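Running a Two-Arm Cup Demo for Visitors

Uvero Knowledge Base > Events and Site Visits > Setup Guides
Maintained by Lewis Gillies. Last revised 22/08/2023.

This guide covers the tabletop cup demo as run at the Brarcombe open day. It assumes two arms already mounted and calibrated, a wrist camera on each, and an operator who has completed the teleoperation sign-off. It does not cover arm installation. For that, see the Ogilvie bench manual.

What you need

Two arms with parallel grippers and textured pads
Plastic cups without handles, at least two colors
Wire rack
Bench with a clear working area
Display for the wrist camera feeds
Belt barrier
Emergency stop, one for the operator and one for the host
Spare pads and a hex key set

Before the doors open

1. Set the belt barrier 90 cm from the front edge of the bench. Check the distance at both ends. A barrier that is square to the wall is not always square to the bench.

2. Power up the arms one at a time. Wait for the status lights on every joint before enabling motion. If one joint stays dark, power down, reseat the connector and start again. Do not swap motors on the day.

3. Home both arms with nothing on the bench.

4. Wipe the pads with a dry lint-free cloth. Solvent leaves the surface slick for longer than you would expect.

5. Place the rack and the cups. Mark the rack position with tape on the bench so it can be put back after it gets knocked.

6. Run the full sequence twice without visitors. At Brarcombe the target cycle was 59 seconds from first contact to the cup being in the rack. Slower is acceptable. Much faster and people at the back miss the transfer.

Grasping the cup

Visitors tend to ask about the grasp first, so it helps to have the operator stop there. Use a rim grasp for the first pickup. A full-width grasp around the body works on narrow cups, but on wide ones it uses most of the finger travel and leaves little room for error.

To make a rim grasp, bring the gripper in with the fingers open and aligned so that one will pass inside the cup and the other outside. Advance slowly until the wall of the cup is between them, then close. Set the force limit low before you start. Thin plastic ovalizes under load, and a cup that has been squeezed out of round will not sit properly in the rack.

Pause here and let the host talk. The pause should be long enough for visitors to look at the camera display and then back at the arms.
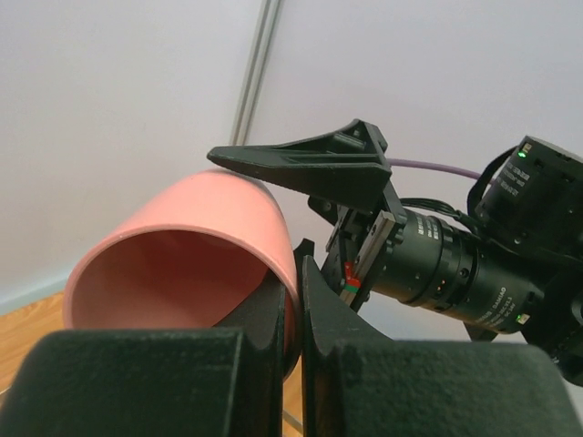

Contact between the two arms is the step that most often goes wrong. The second arm should come in from the side, with its elbow and motor cables away from the holding arm, and approach at reduced speed for the last part of the move. With the cup tilted on its side and pinched at the wall, bring the tip of one finger of the second gripper to the top of the cup. Touch only. Check the wrist view before closing anything: the operator should be able to see the inside finger, the outside finger and the incoming finger at the same time. If any of the three is hidden, back the second arm out and come in again at a different angle. The order of release matters too. The receiving arm closes first, the operator confirms on the display, and only then does the holding arm open.

People standing close to the belt will read the labels on the motors out loud and ask about them. The ones facing the visitors at this point carry the DAMIAO name and a supply marking that reads DC 24V. The host can say that the arms run from a low-voltage supply and leave it there. Questions about torque figures go to the bench manual, and the host should not guess.

Common faults at this step

Cup rotates in the grasp. The pads are dirty, or the rim is not deep enough between the fingers. Open, advance a little and close again. Do not raise the force limit in front of visitors.

Finger stops against the inside of the cup. The approach angle is too steep. Retract along the same line. Pulling sideways will drag the cup off the other gripper.

Cable catches on a joint cover. Stop both arms. Free the cable by hand with motion disabled. Reroute it before the next run, with enough slack for the full wrist range.

Operator loses depth. This is usual after several runs in a row. Change operators. Gillespie Drummond and I traded places after every 6 runs, and the error rate stayed flat through the afternoon. At the Selldale visit in December we had one operator for the whole session and it did not.

Placing cups in the rack

Cups go in lying down. Approach with the cup axis parallel to the bench, lower until the wires take the weight, and open the fingers only as far as needed to clear the body. Fully opening the gripper beside the rack will hit the outer rail.

Load the far positions first. A cup already lying in the near position narrows the approach for everything behind it, and the wrist view gets crowded once a fingertip is over the wires.

Use a different color for each cup. The host can then refer to "the pink one" or "the blue one" and the group will look at the right object, both on the bench and on the display. It also makes the recordings easier to sort. Matte finishes are better than gloss. Gloss cups throw highlights from the ceiling lights and the edges get hard to judge.

Keep an eye on where each cup is relative to both wrists, including the parts behind the fingers. A cup can be resting on the brackets of the mount with its closed end up and look, in a quick glance at the display, as if it were between the pads. Confirm that both pads are on the cup before calling the next move. If they are not, say so, stop, and go back to the last good position. 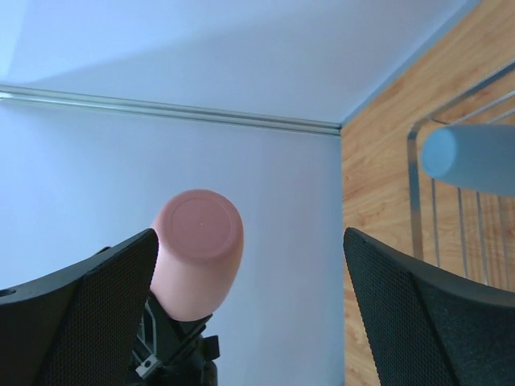
Host Script and Timing

Each group gets one slot of 65 minutes, including arrival and questions. The demo itself fills less than half of it. Keep groups small enough that everyone can see the bench without leaning on the belt.

Opening. State what the arms will do, who is controlling them and where the emergency stops are. Point to both stops.

First run. No commentary after the rim grasp. Let the group watch one complete cycle.

Second run. Talk through it. Stop at the pickup, at first contact between the second arm and the cup, and before release into the rack.

Questions. Disable motion before inviting anyone to step up to the bench. The host says "motion off" and the operator repeats it. Visitors may handle the cups but not the fingers.

Resetting between groups

Return the cups to their start positions by hand. Check the rack against the tape. Look over the pads for lifting at the corners and replace any that have started to peel. Clear the camera buffer or save it under the group number, then home both arms again.

Log any stop, however brief, with the step at which it happened and which arm was moving. Use the shared sheet and leave out free-text remarks about the group.

See also: Wrist camera alignment; Pad replacement; Emergency stop test record; Cable routing for dual-arm benches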